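How to work out whether a city pass is worth buying

2021-05-23

Every city with a cathedral and a tourist office now sells a pass. It comes as a card or a code on your phone, it has a picture of the castle on it, and the website says you will save a fortune. I have bought several over the years and I would say half of them paid for themselves. The others bought me the right to walk very fast round places I didn't want to see.

What follows is the method I use before I hand over any money. It takes an evening with a pencil. I'll use Prendska as the running example, as that was the last place I did it for, but the steps are the same anywhere.

Step 1. Write your list before you look at theirs

Don't open the pass website yet. Take a sheet of paper and write down what you want to do in the city, as if the pass didn't exist. Be strict. If you have never willingly gone into a puppet museum at home, leave the puppet museum off.

My list for Prendska was short: the castle, the salt market, the river walk, the painting gallery and a lot of sitting outside with coffee. Two of those cost nothing, and no pass I have seen covers coffee.

Step 2. Find the real door prices

Go to each attraction's own site and write the adult price next to it. Do not use the "normal price" shown on the pass website. Those figures are often the top summer rate, or the ticket with the audio guide thrown in, and they make the saving look bigger than it is.

The castle at Prendska was 16 euros at the door. On the pass page it was listed at rather more, and I had to dig to find out that this was for the guided tour.

While you are there, check for free days and late openings. Plenty of galleries let everybody in for nothing one evening a week. If you can go then, write a nought on your sheet.

Step 3. Deal with transport separately

This is the part where people talk themselves into it. "But it includes the trams!" So it might. Look at a map and ask how often you will be on one. Old town centres are small, and if your hotel is inside the walls you may only need the ride in from the airport and the ride back.

Check that the airport line is covered as well. In Prendska the pass was good for the city trams, but the airport bus is run by another firm and costs 7 euros each way whatever card you are waving. I only found that in a footnote.

Step 4. Read the conditions

I know. The ones I read ran to 2000 words and the translation was shaky. Read them anyway, and look for these:

When the clock starts. Some passes run for so many hours from first use. Others run by calendar day, so if you first use one at teatime you have burned a whole day on one visit.

What "included" means. It can mean free entry, or it can mean ten per cent off in the gift shop. Both get counted in the big number on the front page.

Whether you still have to book. A pass is not a reservation. If the popular sight has timed slots, find out how pass holders get one and how far ahead they go.

What is shut. In February half the boats and most of the gardens are closed, and the price of the pass does not drop to match.

Whether you can get your money back. Usually you can't once it has been activated, and sometimes not even before.

Step 5. Do the sum

Add up your own list at the real prices. Add the transport you will really use. Put the price of the pass underneath.

The three-day Prendska pass was 83 euros. My list came to a good deal less than that, even with the gallery at full price. I could have closed the gap by adding the wax museum, the tower, the boat trip and the brewery tour, and this is exactly how the thing gets sold. You start filling your holiday with stops to make the card pay. I put the card back on the rack.

If your own total comes out well above the pass, and the places are open, and you can get round them without running – buy it. I did in Verkdale, where I wanted to see nearly everything on offer and the trams went up a hill I had no wish to climb.

Step 6. If it's close, don't

When the two totals are within the price of a lunch, I leave it. It might rain. You might sleep in, or find a square you like and stay there all afternoon. Paying at the door means you can change your mind for free.

A word about "skip the line"

Treat this with care. At most big sights there is one queue for tickets and another for the bag check. The pass gets you past the first. The second is often the long one, and everybody stands in it together. Turning up when the doors open has done more for me than any card.

Families and older travellers

Redo the sum for each person. Children under a certain age often go in free anyway, so a child's pass can be money for nothing. Pensioners and students may get a cheaper ticket at the door but pay the full adult rate for the pass. Family passes are sometimes fair value, but check how many children they mean by a family.
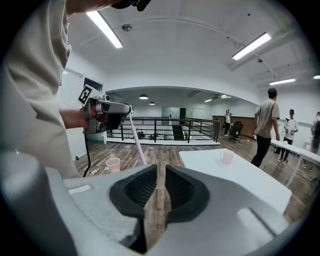
Janevski

Writes from Futcombe on trains, cheap rooms and small print. Pays for all tickets, passes and coffee mentioned on this site.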